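# Part-Time Hospitality and Prayer Room Coordinator

Trostard Community Church, Cikbridge

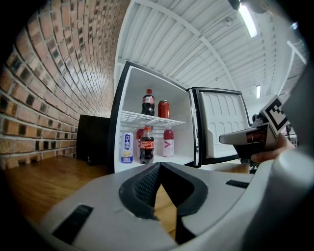

*Drinks in the mini fridge.*

Trostard Community Church is looking for a part-time coordinator to run its prayer room and the hospitality that goes with it. The post is 18 hours a week, mostly afternoons and evenings, and starts in June. It is a paid position and reports to the pastor.

The prayer room is on the ground floor of the Ayele building, next to the side entrance. People come in to pray alone, to sit quietly, or to ask someone to pray with them. Many of them are not members of our church, and some belong to no church. We also keep an online prayer page where people leave requests and notes for one another. Last year it received 1,818 requests. Most concerned illness, grief, work or family trouble.

## What the job involves

- Opening and closing the prayer room and being present during posted hours
- Welcoming visitors and praying with those who ask
- Reading new posts on the prayer page each working day, approving them, and removing anything that names a third party without permission
- Passing urgent requests to the pastor on call
- Scheduling our 70 prayer partners and keeping their contact list current
- Setting out coffee, cold drinks and snacks for the evening prayer meeting, and restocking when supplies run low
- Writing a short monthly report for the church board

We use a scheduling program called Tidier for rooms and rosters. You do not need to know it already. Training takes one afternoon.

## What we are looking for

You should be a practicing Christian who is comfortable praying aloud with people from different traditions. You should be able to listen without giving advice too early, and to keep what you hear confidential. Basic computer skills are needed for the prayer page and the roster. You will sometimes lift folding chairs and cases of drinks.

Experience in pastoral care, chaplaincy or hospice work is helpful. A theology degree is not required. A second language would be useful, particularly on the evenings when the English conversation group meets down the hall.

This is not a counseling post. Visitors who need professional help are referred to a list of local services, and you will be shown how to do that.

## Pay and conditions

Pay is hourly and depends on experience. The current scale is available from the church office. You will have paid vacation in proportion to your hours, 2 paid retreat days a year, and a small budget for books and courses. The first three months are a trial period. A background check is required before the start date, and the church pays for it.

The coordinator has a desk in Room 103, shared with the music director. Parking is free behind the building.

## How to apply

Send a resume and a letter of no more than two pages to the church office, Ayele building, Cikbridge. In the letter, please tell us:

1. How you came to faith and where you worship now
2. A time you supported someone through a loss
3. Which evenings you can work

Include contact details for two references. One should be a pastor or ministry leader who knows you well.

Applications are open from 1 April 2023 and will be read in the order they arrive until the post is filled. Interviews will be held in the prayer room and last 45 minutes. Candidates are welcome to visit during open hours before applying.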